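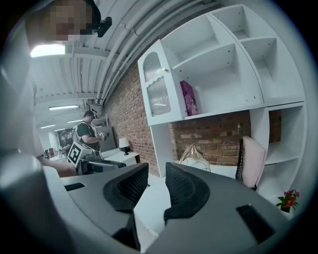 O teto da sala, com os canos brancos e as lâmpadas, e a parede de tijolo à direita

Canos à vista no teto e parede de tijolo: pinto, escondo ou deixo?

Perguntado por Macarena Zúñiga em 2019-05-21

Oi, gente! Mudei a minha oficina para uma sala num prédio antigo em Clakirville e estou apaixonada e desesperada ao mesmo tempo. O teto é todo branco, com as vigas aparecendo e um feixe de canos que atravessa na diagonal. As lâmpadas são fluorescentes, e à noite me sinto num hospital. A parede de tijolo vermelho eu amo, mas solta um pozinho em tudo que ponho na estante (ela é aberta atrás, embaixo). Tenho 220 para gastar até novembro. Começo por onde? Dá para selar o tijolo sem ficar com cara de plástico?

2 respostas

Jihad Twal respondeu:
Começa pelo tijolo! Escova macia, aspirador nas juntas e depois um selador à base de água, acabamento fosco (o brilhante é que dá essa cara de plástico, fuja). Testa primeiro num cantinho escondido e deixa secar até o dia seguinte. Aqui em casa passei duas demãos e o pó sumiu quase todo. Ah, e afasta a estante uns dedos da parede, ajuda muito. Os canos eu deixava brancos, junto com o teto eles somem. Forro rebaixado numa sala assim é crime, e come altura. Para a luz, vê se trocando por tubos de tom mais quente já resolve, mas pergunta a um eletricista se a luminária aceita LED direto ou se tem que mexer no reator.

Olga Painemal respondeu:
eu pintava os canos de preto, fica lindo. comprei um abajur da Ondmont por 161 e nem acendo mais a luz do teto

Comentário de Macarena Zúñiga:
Obrigada, Jihad!! Vou de fosco. Olga, preto me dá um medinho, mas o abajur eu quero, é de mesa ou de chão?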